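Cliltham Buildings List
Re: the Mathebula library and what "restored" means
Jun 13, 2019

Hello all,

Riaan Mtshali wrote:

> I know I said I'd stay out of the Mathebula library business, but
> having read the last few messages I find I can't. Several of you
> seem to think the architects have ruined it. I went on the open
> morning and I thought the reading room looked better than it has
> since I was a student. Yes, the gallery rail is new. Yes, they have
> taken out the suspended ceiling and with it the lights everyone
> apparently loved (did they? I remember a lot of complaining about
> the buzz). But the building was designed to be lit from above and
> now it is lit from above. Isn't that the point?
>
> What I'd like somebody to explain is why a repair that looks like
> the original drawings counts as a fake, and a repair that looks
> like nothing on earth counts as honest. I am asking sincerely. I
> have never been able to follow this argument and I've been on the
> list long enough to be embarrassed about it.
>
> Riaan

Thank you for this, Riaan, and please don't be embarrassed. I have been going round and round on the same thing since I visited, and I was rather hoping someone else would ask first!

I went on the second open morning, when it was raining, and I think the weather may have coloured my view. You come in through the old side door on Piver Street now (the front steps are still roped off) and you go through that low brick passage with the coat hooks, and then the whole room opens up over your head. I had forgotten how tall it is. With the suspended ceiling gone you get the full depth of the roof lights, all that board-marked concrete going up into the grey, and I stood there with my umbrella dripping on the new cork floor like a complete tourist. So on the big question I am with you. The ceiling had to go. I never liked it, and it was put in to save on heating, which is a perfectly good motive but a terrible way to treat a room.

Where I part company a bit is the gallery rail. The old one was a flat steel bar, painted dark green, with a timber handrail fixed on top of it, and the gaps between the uprights were wide enough to get your whole head through (I have this on the authority of my younger brother). Of course that couldn't stay as it was. Fine. But the new rail has been made to look like the old rail with more uprights in it. Same green, same bar, same timber on top, twice as busy. From the floor it looks like a mistake in the photocopying. I'd have been happier with a sheet of plain mesh behind the original, so you could see what was 1960s and what was last year. There, I've said it, I'm one of the honest repair people. I didn't think I was.

Now, the drawings. You say the repair looks like the original drawings, and that's true of the roof lights, but which drawings? I went to look at the set in the county store at Helwood, and there are at least two schemes in there for the gallery. The earlier one has a solid parapet, concrete, chest height, with a reading shelf along the top. The later one has the open rail. What got built was a sort of compromise, with the open rail on three sides and the solid parapet on the north side above the issue desk. If you restore "to the drawings" you have to choose a set, and once you've chosen you're designing, aren't you? That's my worry in a nutshell. I don't mind architects designing things, it's their job, but I like them to own up.

The Helwood people were extremely helpful, by the way. The roll you want is number 3896 and you need to ask for it a day ahead. Take a cardigan.

I've put a write-up of the visit on my page, in the same long post as everything else from this month.
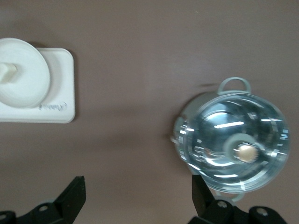
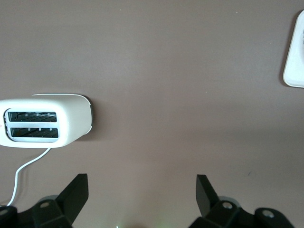 Is the library going to be listed now that the work is finished?

There's an application in, but no decision. As I understand it the assessor wanted to see the roof lights uncovered before writing the report, and the alterations to the gallery will be weighed up along with everything else. The passage and the side door on Piver Street are included in the application, the bicycle shelter isn't.

I put that in because three people have written to me off-list asking the same thing and I am a slow typist.

Going back to Riaan's question, because I don't think I've answered it properly. Why does the copy count as fake? I think it's partly a hangover from the churches. You had all those Victorians scraping old walls and putting in the medieval windows they thought ought to have been there, and people got understandably cross, and the rule that came out of it was: if you add something, make sure it can be told apart. That rule makes a lot of sense for a church where the wall might be hundreds of years old and the stone has been cut by hand. Does it make the same sense for a library put up with factory windows and bolts out of a catalogue? If a window was one of a batch of 400 to begin with, and somebody makes another to the same profile, what precisely has been faked? I genuinely don't know. The glazing bars at Mathebula are new on the east side and old on the west, and I couldn't tell you which was which until the guide pointed it out, and I didn't feel cheated at all. So my feelings about the windows and my feelings about the rail don't match up, and I suspect it just comes down to the rail being ugly.

Concrete is harder. You can see the patches on the outside, particularly the long one under the stair window, and I know some people on here hate them. I asked the guide and she said they made nine trial panels before anyone would agree on a mix, and that the patch is meant to tone down with the weather. It's paler than the rest at the moment, quite a warm sort of oatmeal, and the board marks have been carried across by hand. I went right up to it and put my palm on it. Lovely piece of work. Somebody cared about that. I'd be sorry if they were told to paint over the whole elevation, and I gather that has been suggested by a person who parks opposite.

On money, the figure going round (someone quoted it two messages back) is wrong, or at least it's muddled. The 2175 was the amount raised by the Friends for the chairs, in pounds, and has nothing to do with the concrete. The chairs are the original stacking ones with the bent ply backs, recaned where they were ever caned, and the rest just cleaned and waxed. They're back at the long tables. I sat in one and it still catches you behind the knees. I was absurdly pleased.

A few smaller things while I'm here:

The clock is not back yet. It's at the menders. The round mark on the wall over the issue desk is where it goes, so please don't write in about the mark.

The lettering over the children's room is new but was cut from rubbings of the old letters, which had been up in the loft all along. The spacing is a touch tight between the R and the E. I may be the only one who minds.

The lift is where the newspaper store used to be. I know feelings ran high about the newspaper store. Having pushed my mother round that building in a wheelchair, including up the ramp that wasn't a ramp, I find I have no feelings about the newspaper store whatsoever.

The courtyard planting is not finished and they're waiting on the paving. The original plan shows a single tree in a square bed, and the tree that was there came down years ago. They're putting a birch in. The drawing at Helwood says "tree", in beautiful capitals, and nothing else, so I suppose you could say they have followed it to the letter.

One more thought about the ceiling lights, as Riaan brought up the buzz. I do remember the buzz! But I also remember that the fittings themselves were rather handsome, those long shallow troughs with the ribbed ends, and they were in the first phase of the building too, hung on rods at a lower level before the false ceiling went in and swallowed them. There's a photograph of the opening with them in it, if you look past the mayor. So taking out the ceiling was right, but taking the troughs away with it may have been throwing out something original along with something that wasn't. I asked where they'd gone and was told "stored", and I couldn't get any further than that. If anyone on the list has a contact in the contractor's office I'd be very grateful to know whether stored means stored.

Riaan, would you be up for going round together next time they open it? I'd like to stand under that rail with someone who likes it and have it explained to me slowly. I could do any morning towards the end of June, and there's a decent café on the corner of Piver Street that opens early and doesn't mind people spreading plans out on the table.

And if anyone else has been and took proper notes on the basement (I didn't get down there, the queue was up the stairs), do please post them. I'm told the boiler room tiles are worth seeing.

Best wishes to all, and apologies for the length,

P.

--
To leave the Cliltham Buildings list, send a blank message with "leave" in the subject line. Please trim quoted text when replying.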